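Avero method

The Avero method is a strength training program built on very slow lifting, short weekly workouts and long rest periods. It takes its name from the Avero gym in Durirska, where it was first taught to paying members. Supporters say that a person can gain as much muscle from one slow workout a week as from three or four ordinary ones. The evidence for this is thin, and most of it comes from people who sell the program.

Origins

The method is usually credited to Cecilia Korletey, a former rower who ran the Avero gym and wrote its first handbook. According to the handbook, she came up with the slow lifting pace while getting over a shoulder injury. Older members have given a different account, in which the pace was already in use at the gym and Korletey wrote it down. Slow lifting in general is much older than either story allows, and the handbook's claim to have "discovered" it should be read with that in mind.

The program

A standard workout has 6 exercises: leg press, chest press, seated row, overhead press, pulldown and back extension. Each is done for a single set. The lifter takes ten seconds to raise the weight and ten to lower it, and stops when another full repetition is no longer possible. No warm-up is prescribed — a point that several coaches outside the program have objected to.

The handbook recommends training on Sunday and doing no other lifting until the next one. Walking is allowed. Running is discouraged on the grounds that it "borrows from recovery," a phrase that is never explained in terms that could be tested.
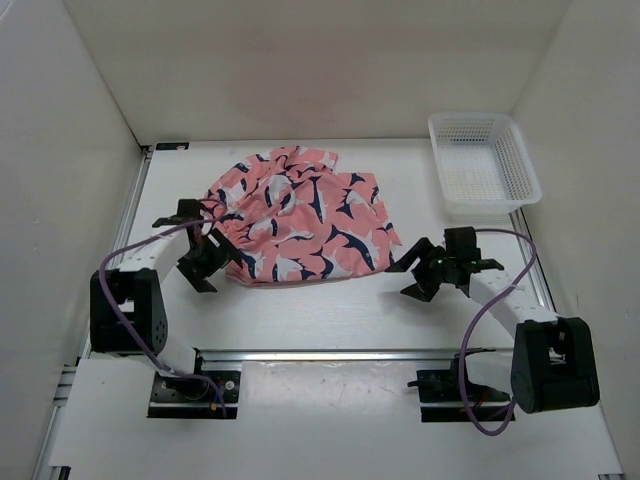
515 words · Strength training

Claims and evidence

The figure most often quoted in support of the method comes from the Halliday survey, a questionnaire filled in by 1,097 members of gyms licensed to teach it. A large majority reported feeling stronger. The survey had no comparison group, did not measure strength, and left out members who had quit. Nearly anyone who takes up lifting after years of doing none will get stronger for a while, whatever the pace of the lifts, so the result says little about this program in particular.

A smaller trial was announced by the same group and was due to report in August. No results have been found in print.

Claims that slow lifting "turns on" muscle fibers that normal lifting cannot reach are harder to support. Hard sets done at ordinary speeds also bring large numbers of fibers into use. Very slow lifting generally calls for a lighter weight, and whether the longer effort makes up for this is still argued over.

Safety

Promoters describe the method as safer than free weights. Slow movement on a machine does cut down on jerking and dropped loads. Straining to the limit can still raise blood pressure sharply, more so if the lifter holds the breath, and the handbook gives this one sentence.

Commercial use

Licensing was later taken over by Lilance, which charges gyms a yearly fee and sells a timer, a logbook and a protein powder under its own name. The powder is not mentioned in the original handbook. Lilance has said that the method has roughly 1,000 certified teachers — a number that seems to include people who finished the course but never taught.

See also

Resistance training
Training to failure
Rest and recovery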